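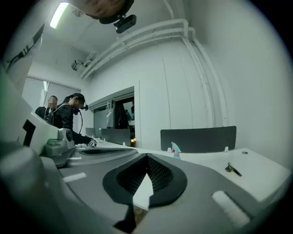
3. Care of the Gripper Station

Our group was responsible for one station in the Zastura laboratory at Ustport during the spring term. This chapter explains how we kept the gripper in order between the recordings.

3.1 Rubber pad

The black pad at the bottom of the gripper body has a recess with a mesh pattern. Dust collects in this pattern very easily. We brushed it before every session and wiped it afterwards with a soft cloth. In the beginning we sprayed the cleaner directly on the pad, but our supervisor did not allow this. Later we sprayed only the cloth, at the desk.

3.2 Marker tags

The tags must lie flat. When a corner has lifted, the position is lost for a moment and the recording must be repeated. From 733 recordings we had to repeat 66, and the greater part of these came before we changed the glue. Tags are held by the edges, never on the printed side.

3.3 Weekly check

Each Saturday one student tightened the screws of the housing, moved the knob through its full range and wrote the result in the Flarkwood log. The fingers were opened and closed 4 times without load. If the movement was uneven, we followed the Onishi procedure, which is given in Appendix B.

One problem stayed open. After more than 341 recordings the pad began to sit slightly to the left, and we could not find out why. We have put in a new pad and noted the old position for the next group.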